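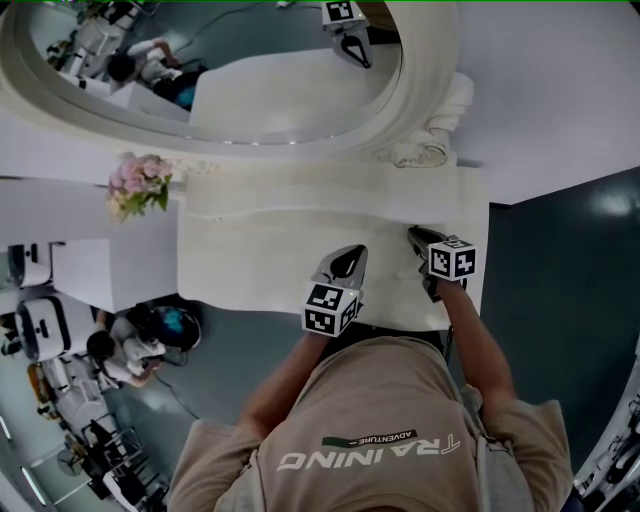 Week 7 handout: the Tarigan open day

Read this before the tutorial. Those who came on the visit can treat it as revision. Those who slept in can treat it as a rumour with headings.

1. What we went to see

Tarigan opens its demonstration floor to students each August. The part that matters for this unit is the hand-held gripper station, where an operator does a manual task holding a gripper in each hand, and the recording is later used to train a robot policy. There is no robot arm involved at this stage, a fact that disappointed several of you visibly. The station is dressed as a vanity, with a moulded white counter, an oval mirror in a scrolled frame and a bunch of pale pink flowers. I have worked in labs for a long while and none of them ever gave me flowers.

2. The grippers

Each one has a dark grey rounded body and carries a white cube printed with black square markers. These are fiducials, as covered in Week 2. A camera that can see a marker of known size, and whose lens has been calibrated, can work out where the marker is and which way it is facing. The offset from cube to fingertips is fixed and measured once, so the pose of the cube gives you the pose of the working end. Putting a pattern on several faces of the cube means a turn of the wrist need not lose the lot.

Cameron Sutcliffe asked on the day why the markers couldn't be smaller and less ugly. Work it through with the pinhole model in your Week 3 notes: halve the marker, halve its width in pixels, and see what happens to the error in rotation. Ugly wins.

3. The mirror

Our host, Mereana Fairweather, let us stew on this one over morning tea. A gripper held in front of a mirror has a reflection, and so does its cube. Points to bring to the tutorial:

- A reflected marker is a mirror-reversed pattern. Will a detector using a sensible dictionary read it as valid, reject it, or mistake it for a different ID? The answer depends on the dictionary, so say which one you are assuming.
- Rejecting the reflected marker does not remove the reflected gripper. A policy learning from raw pixels still sees it. Is that noise or useful information?
- People use mirrors to do things they can't see directly. Name a task where the reflection is the only decent view, and say what your camera placement would do about it.

Beverley Mudgway's suggestion of a bedsheet over the mirror was noted and is cheaper than anything I proposed.

4. Figures from the talk

Tarigan's presenter said the station had logged more than 165 demonstrations, each capped at 24 seconds. Before you write "big data" in the margin, multiply the two and convert to hours. Then comment on whether total duration is the right measure at all, or whether variety of starting positions would tell you more.

5. Written task

Two pages, due before the Week 8 lab. Describe one failure you would expect when a policy trained at this station is moved to an ordinary bathroom bench, and propose a change to the collection procedure that would show it up early. "Collect more" is a budget request and will be marked as one.

Dayana Manríquez has the sign-in sheet. If you were there and your name isn't on it, see her before the lab.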